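Cindgate Community Rooms: Progress Report to the Grarnbridge Fund
February report, prepared by Ankica Ionescu

Dear Ngan-ling, and everyone at the fund who reads these,

Thank you for your patience with us over the winter. I know the last report was short on news, and I promised you a fuller one, so please pour yourself a coffee. The clearing out and setting up of the back room is well under way, and I'm happy to say it has begun to feel like a place where a person might want to sit down and sew something.

You will remember that the grant covers the sorting of everything that came over from the old Pai Street hall, plus the fitting out of the room for the mending and craft sessions. We had 310 items on the list when we started (Velimir typed it all up, bless him, and it runs to more pages than I care to print). All but 50 now have a home, whether that is in our own cupboards, with the school, or with the charity store. The ones left over are mostly the awkward sort, odd lids and lengths of cord and a good many things that might belong to something else on the list.

Most of our working hours this period went into packing and unpacking. It's slow going, and there is a lot of bending and shifting things from one side of the room to the other, but people have been cheerful about it and we've kept to the morning hours we agreed with you.
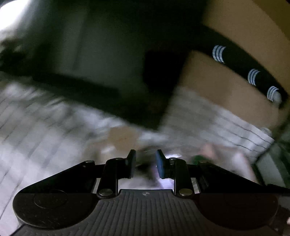

Damir Tomić wrote to say that he would much prefer we finish one corner completely before opening up anything else, as he came in last month looking for the fabric shears and had to go through four boxes to find them. He also asked whether the labels could go on the sides as well as the tops. I think he's right on both counts, and we have changed the way we do it. Each corner now gets finished and labeled before we move along, and I must say it has made the mornings calmer!

The work surfaces come next. We had put money aside for new tables and then Bujar went over the old ones and felt they had years left in them, so with your agreement we'd like to move that part of the budget to storage trays and a better lamp. Power has been on our minds too. People will want to plug in a sewing machine or an iron, and we would like to settle where the cords run before the sessions start. For the time being we are making do with power strips.

The cloths are being sorted as we go, with the plain ones going to the cutting table and the patterned ones kept for the mending group, who have already asked me twice when they can have them.
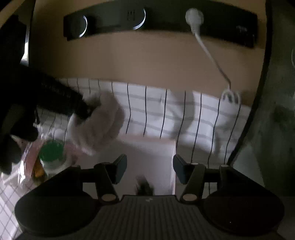 Striped cloth and power strip in the work area, Cindgate back room.

As for what is left, there are two jobs I'd call large: the tall cupboard, which needs its shelves put back, and the last of the unsorted items. Vumavel Joinery has given us a price for the shelves and it falls within what you set aside, so I have told them to go ahead. I'll send their bill along with the other receipts once it comes in.

Please do visit if you are passing. Mornings before noon are best, and there's usually cake.

With warm thanks from all of us,
Ankica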